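Home Stories Campus Voices Alumni Archive Subscribe

The Distance to Netham

The bus let me off at the college gate at ten minutes past four in the morning, which was the wrong time. The letter from the admissions office said someone would meet the evening bus. I had missed the evening bus in the city by the length of one staircase, and the next one ran at night and stopped everywhere.

I had two suitcases and a box tied with cord. My aunt had tied it. I put all three under the porch of the gatehouse and sat on the bigger suitcase. A sign on the wall said Netham College, and under that, Visitors Report to Office, and under that were the office hours.

I had come 3530 miles from Fandov. I knew the number because my uncle had worked it out on the school map with a length of thread, and then looked it up to check, and been pleased that the thread was only a little short. He wrote it on the inside cover of my notebook. He thought people would ask.

A man came by in a truck a little before six. He worked on the grounds and had a rake in the back. He asked if I was locked out. I said no, I was new. He looked at the suitcases and said the dining hall opened at seven but the side door by the kitchen was open already, and he drove me there with the box on my knees.

The cook gave me eggs and asked where I was from. I told her. She said, "Is that a long way?" and I said the number. She said that was farther than she'd ever been, and then she asked if I wanted toast.

I had chosen Netham because of a chemistry teacher at home who had spent one year there when he was young. He talked about it more than he talked about chemistry. He said the fields went right up to the library windows. He said the winters were dry and you could hear a train from any bed on campus. When the acceptance came he read it standing up, then handed it back to me and went to teach his next class.

The fields did go up to the library windows. It was August and the corn was taller than I was. I walked along the edge of it that first morning after the office had found my name and given me a key. There were 8 of us from abroad that fall, the woman at the desk said, out of an entering class that filled the chapel. Two were in my hall. One of them had been there a week and had already learned which washing machine took your money.

My room was on the third floor of Wan Hall. It had two beds, and the other one would stay bare for 13 days, until my roommate finished his summer job. I unpacked the suitcases first. I left the box for last.

My aunt had packed it without letting me see. There was tea, and a jar of plum jam wrapped in a sweater, and a pair of slippers. At the bottom was a blue cloth, the one that had covered the bread at our table every day I could remember. It had been darker once. I did not know what she was covering the bread with now.

I put it in the drawer. Then I took it out and put it on the desk. Then I put it back in the drawer and went to find out what time they served supper.

For the first month I did badly. My English was good enough for lectures and not good enough for lunch. People talked fast and all at once, and by the time I had a sentence ready they were on to something else. In chemistry lab I was fine. I got a 70 on the first history paper, and the professor wrote at the bottom that she would like to hear more of what I thought and less of what the book thought. I read that several times. At home what the book thought was the answer.
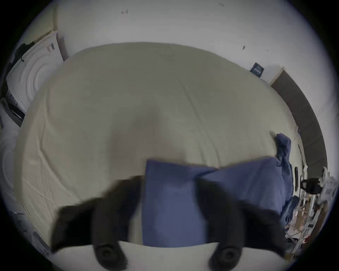
A blue cloth
Class reader and fiction contributor, Campus Voices

I went to see her on a Thursday. Her office was at the end of the hall and the door was propped open with a dictionary. She asked me what I had wanted to say in the paper, and I said I had not known I was supposed to want to say something. She didn't laugh. She asked what people ate in Fandov in a bad year. The paper had been about harvests.

I told her about the bread. I told her how the loaf got smaller when I was seven, and my aunt laid the same cloth over it so that from across the room it looked the same. I talked for a long time. When I stopped she pushed a pad of paper across the desk and told me to write down the last thing I'd said before I forgot it.

The second paper did better.

My roommate had come by then. He was from a town called Tistent, an hour north, and he had never been on a plane. He asked me a great many questions, most of them at night with the light off. He wanted to know if we had the same stars. I said nearly. He wanted to know what the cloth was for, because by that time I was keeping it over the jam jar and the crackers on the windowsill. I told him it was for bread.

He went home that weekend to help his father with a fence. He came back on the Sunday bus with a loaf his mother had made. It was a kind I didn't know, sweet, with a soft crust. He set it on the desk and stood there, and after a minute I understood what he was waiting for. I took the cloth off the crackers, shook it out the window, and put it over the loaf.

We ate half of it before the train went by.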